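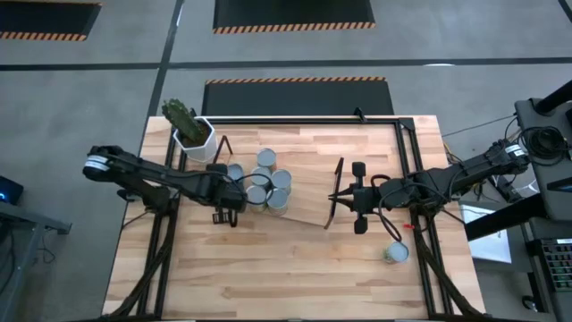 Ticket 2648
Subject: Invoices print with a blank second page, but only after lunch
Status: Closed, reopened, closed
Priority: Low (submitter says High)
Location: Bisham office, upstairs
Device: the Sinport laser printer by the stairs

Opened by accounts, 1:40 pm
Every invoice comes out with a second sheet that has nothing on it. Mornings are fine. We have been putting the blank sheets back in the tray, so please don't tell us we're wasting paper. We go through a lot of invoices.

Help desk, 2:05 pm
Thanks. Could you tell me which program you're printing from, and whether the blank page has a page number on it? A blank page with a number comes from the document. A blank page without one is usually the printer's idea.

Accounts, 2:11 pm
Prodance, same as always. The blank page is blank.

Help desk, 2:30 pm
Understood. Went upstairs. Printed the built-in test page: one sheet. Printed an invoice from the accounts computer: two sheets, second one empty. Printed the same invoice from my laptop: one sheet. So the printer is off the hook for now, though it did beep at me in a tone I didn't care for.

Reinstalled the driver on the accounts computer. Restarted. Printed three invoices, three sheets. Closing.

Accounts, 1:15 pm the next day
It's doing it again. It was fine all morning. Please reopen.

Help desk, 1:22 pm
Reopened. Does anything change on that computer around noon? Different person logging in, different program, somebody plugging something in?

Accounts, 1:37 pm
No.

Accounts, 1:52 pm
Well, the afternoon person likes the text bigger.

Help desk, 2:20 pm
Went back upstairs. The afternoon person uses the same login as the morning person (separate ticket, separate sigh) and, on sitting down, changes the invoice zoom in Prodance. I had assumed zoom only affected the screen, as it does in most software written by people who wish us well. In this version the zoom box sits directly beside the print scale box, both are unlabeled until you hover over them, and the afternoon person has been changing the wrong one and then leaning closer to the monitor.

The print scale goes up, the footer gets pushed over the edge, and a second page appears to hold it. The footer on our invoice template is a line of white text on a white background. I found it by selecting everything and pasting it into a plain document. It says "Thank you for your business" and is, I think, left over from a template that had a dark blue band along the bottom.

The morning person sets the scale back when they come in, having noticed that the numbers "look puffy." They had never mentioned this to anyone.

Why the driver reinstall seemed to work: reinstalling put the scale back to its default. I would like the credit for that fix removed from my record.

What I changed:
Print scale set to 80 percent and saved in the template, which overrides the box on the toolbar. The default left the footer a hair from the edge.
Deleted the white footer. If anyone upstairs was attached to it, I have a copy.
Bottom margin set to 72 points. It was 13, and I have no idea who picked that.
Showed the afternoon person the real zoom box. They were very gracious about it.

Tested with a short invoice, a long one, and the Strazds one with all the freight lines. The short one came out on one sheet. The long one took two and Strazds took four, every one with actual words on it.

Accounts, 4:10 pm
Working. But now the tray jams every few pages.

Help desk, 4:18 pm
Are those the blank sheets you put back in?

Accounts, 4:26 pm
Possibly.

Help desk, 4:45 pm
Paper that has been through the fuser comes out with a slight curl, and the feed rollers don't love meeting it twice. Took out the used stack, fanned a fresh one, wiped the rollers. No jams in the next batch. The used stack is on the windowsill and makes fine scratch paper. Please don't feed it to the printer again – it remembers.

Closing. Shared login moved to its own ticket.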